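# The Prillia Savings Ledger

The Prillia is a paper ledger for people who want to see where their investments stand without opening an app six times a day. It has 144 pages, a sewn spine that lies flat on a desk, and one spread for each month's numbers. I've kept one going through some very jumpy markets and I love it!

Each monthly spread gives you room for up to 17 holdings. You write in the month-end value, what you paid in, any dividends, and any fees. The right-hand page is a plain grid where you can plot the total by hand (pencil is best, I find). Drawing that line yourself once a month does something a screen never did for me - you remember the good stretches as well as the bad ones.

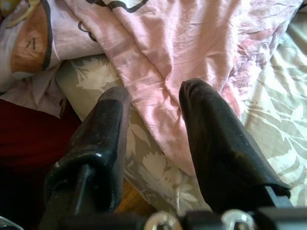
Fees get their own column, and I'm so glad they do. Most statements tuck them away on the last page, and it's easy to go years without adding them up. The Prillia asks for them every month, in dollars, right next to the value of the fund. Filling in a spread is quiet work and takes very little time, the sort of thing you can do on a bed next to a crumpled pink blanket. At the end of the year there's a page for the totals, and a second one for comparing them with the year before.

## What's in it

- 144 pages, cream paper, light gray ruling
- Monthly spreads with a hand-plotted chart grid
- Year-end totals and a fee summary
- 2 ribbon markers
- A back pocket for slips and receipts

The paper comes from Pretard and takes fountain pen ink very well. Queiroz does the binding. The new batch of 541 copies went on the shelf at our Kirkside shop on 13 November 2021, in green and dark blue.

You can start in any month, as the spreads are undated. If you hold more than 17 funds or stocks, group the small ones on one line - I do this with my bond funds and it works fine. Refills for the back pocket are sold separately.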